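4 May 2018
By Ho-yin Chiang

Print this page | E-mail this entry

Wolfram Brinkmann has been promising since breakfast that the new footstep planner is "basically done". I have heard this about three planners now. He merged it before lunch, 724 lines with one test, and the test checks that the config file loads. 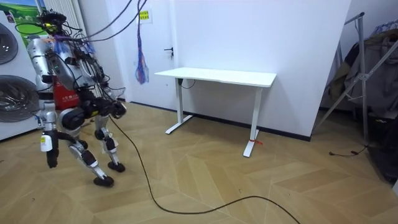
The old one from Ririco was slow but it told you why it refused a step. This one returns a cost and a shrug. I asked for the rejected candidates to be logged and was told it would hurt the loop rate. It might, by up to 15 per cent. I would pay that gladly to know what it was thinking.

Spent the afternoon on perception instead, mostly the floor segmenter. Wolfram likes it because it scored well on the Joton set, 50 rooms, nearly all carpet as far as I can tell. I don't trust it on anything with a shine. Our boards throw back two bright patches right in front of the feet, with the chevron seams running straight through them, and I want to see those labelled as floor before I believe any score. The mop pole worries me more. It is long, thin and white, and a height map coarse enough to run fast may simply smooth it away.

Wolfram says the filter handles thin objects. Which filter, I said, and he went to make tea.

Still no reply from Ackermann about the timestamps. I've asked for 100 replays overnight with the logging on, loop rate or no loop rate.

2 comments | 0 shares

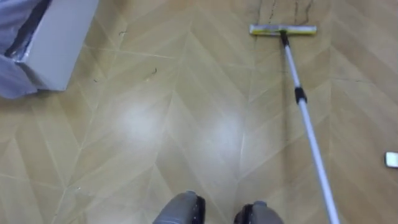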